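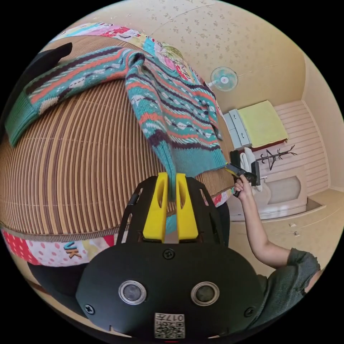 Gripper unit 017 on knitwear, laid-out start, second gripper approaching the hem.

Site Inspection Checklist – Handheld Gripper Collection, Garment Tasks
Project: Wesar
Site: Nurport, residential bedroom
Prepared for: Skesbridge field operations
Form revision: January

Each item is marked Pass, Pass with comment, Action or N/A. Comments are required for anything other than Pass. Action items must be closed before the next session is booked at the same site. Items marked (H) stop collection until fixed.

Section A – Room and access

A1 (H) Clear path from the door to the work surface. Pass.

A2 (H) No trailing leads within the operator's standing area. Pass with comment. Charger lead was run behind the bed. Acceptable, but tape it at the skirting next visit.

A3 Ventilation adequate for the planned session length. Pass. There is a wall fan in the room. Position is high on the wall, well clear of the operator's raised arm.

A4 Standing furniture at head or elbow height identified to the operator. Pass with comment. The coat rack has upturned hooks. Operator was briefed to keep to the bed side when turning.

A5 Cabinet doors and drawers closed during takes. Pass.

A6 Personal documents, photographs and screens removed or covered. Pass.

Section B – Work surface

B1 Surface stable under two-handed load. Pass with comment. The bed is softer than a table and the slatted bamboo mat shifts on the quilt when a garment is dragged. Straighten the mat between episodes. Do not straighten it during one.

B2 Surface free of splinters, pins and loose fasteners. Pass. Slats checked by hand with cut-resistant gloves, both directions.

B3 Fringe, tassels or loose trim kept out of the finger path. Action. The mat has fringe along its edge where it meets the quilt. Fold it under, or move the start position inward so the fingers do not close on it. Episodes where fringe is gripped together with the garment are to be tagged "mixed grasp" and held for review.

B4 Working height recorded. Pass with comment. Bed height is low for a standing operator. See E2.

B5 Background left as found apart from items under A6. Pass. Household bedding and towels stay where they are. The learning system needs ordinary clutter and the site should not be tidied to look like the Matlala lab.

Section C – Gripper units

C1 (H) Housing screws present and seated on both units. Pass.

C2 (H) Finger blocks secure, no play when squeezed by hand. Pass.

C3 Finger faces clean, no lint or thread. Pass with comment. Knitwear sheds. Wipe the faces every 15 episodes on wool or wool-like garments and every 30 on woven cotton.

C4 Sensor openings clean and unobstructed. Pass. Wipe with dry microfibre only.

C5 Unit label legible and matches the session sheet. Pass. 017 entered against the sheet.

C6 Bracket struts free of snags. Pass with comment. Open struts can catch a loose loop if the unit is rotated into the garment. Operator to back off along the line of approach.

C7 Battery above the minimum for a full block. Pass.

C8 Clocks on both units synchronised before the first take. Action. Sync was done once at 9 am and not repeated after the mid-session break. Repeat after any power cycle and note the time on the sheet.

Section D – Garment and task

D1 Garment free of pins, tags and sharp zips. Pass.

D2 Garment type and dominant colour entered. Pass. Knitted sweater, mainly teal, patterned bands.

D3 Start state follows the task card. Pass with comment. The card allows one sleeve extended and the remainder crumpled. Vary the ridge position from episode to episode – operators tend to reset to the same shape without noticing.

D4 Grasp on ribbing or hem, not on a single patterned strand. Pass with comment. Grasping the ribbing is correct. Pull only until the rib is taut. Stretched ribbing changes how the garment settles, and the later episodes in a block will no longer match the earlier ones.

D5 Second gripper enters without crossing the first. Pass.

D6 Failed grasps retained and tagged. Action. Five failed grasps had been deleted on site. Do not delete. Failures are training material and the share of them is tracked.

Section E – Operator

E1 (H) Jewellery and watches removed. Pass.

E2 Posture breaks taken. Pass with comment. Cut the block length to 20 minutes on beds. Normal table block length does not apply.

E3 Sleeves short or secured above the wrist. Pass.

E4 Consent form signed and current. Pass.

Section F – Data check before leaving site

F1 Episode count on the units agrees with the sheet. Pass. Running total for the garment set is 1,789.

F2 Spot playback of one episode per block. Pass with comment. Both units must be played, left and right.

F3 Cards labelled and bagged separately. Pass.

Open actions: B3, C8, D6
Result: Conditional pass. Re-inspect on Friday, sections B, C and D only.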